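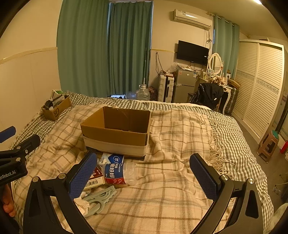
Packing a mixed box from the bed

Revised in November by Clotilde Masson

This page covers the packing of one open-topped cardboard box with small household items of different shapes: cartons, jars, soft packets, folding hangers. It applies to boxes going into storage at Lallorville and to boxes going by van to Grernwood. Books and crockery have their own pages.

Working surface

A made bed is a good height for this job and saves bending. Leave the bedspread on and lay a blanket over it. Pull the blanket reasonably flat where the box will stand; folds elsewhere do no harm. If the blanket has a fringe, keep it clear of the box, as tassels catch easily on a ragged cardboard rim.

Stand the box in the middle of the blanket and put the items in front of it, on the side where you will be working. A mattress gives under load, so keep the finished weight below 14 kg. Anything heavier should be packed on the floor.

Checking the box

Look into the empty box before anything goes in. Check the bottom seams from the inside. A narrow gap between the flaps is acceptable for cartons and packets, but small loose parts will find their way through it. Close the gap with tape on the underside, running the tape at least 5 cm up each side wall.

A box without top flaps can be used if it will not be stacked. Cut a lid from flat card, 17 mm larger than the opening on each side, score the overlap and fold it down. Tape the lid only when the list has been checked.

Sorting

1. Put rubbish to one side first. Used tissues and torn wrapping should not travel.
2. Close every jar and test the lid by hand. Plastic jars with screw lids need a quarter turn more than feels necessary.
3. Fold hangers completely. On a folding hanger, bring both arms together until they lie side by side. A half-folded hanger takes up the room of three.
4. Turn cartons so that the printed name can be read from above. If the name is in a language the person unpacking does not read, write the contents on a slip and tape it over a blank area – never over the barcode or the date.

Loading

Place cartons first, flat against the walls. Jars go upright in the corners. If a jar is too tall for the box, lay it on its side with the lid towards a wall and wedge it with a soft packet. Packages that dent easily go in after the jars. Hangers go last, down the long side, with the hook facing inwards.

Fill the remaining space with clean paper. Lift the box a few centimetres and tilt it slightly; if anything slides, add more paper.

Labelling

Write the box number on two adjacent sides, in the upper half. Printed bands near the base make marker hard to read. Numbers follow the Besnard list, so box 87 in room 26 is written 2623 only if the old Fonedel sheet is still in use; otherwise write the room and box separately, with a stroke between them.

Copy the number to the list before the box leaves the room.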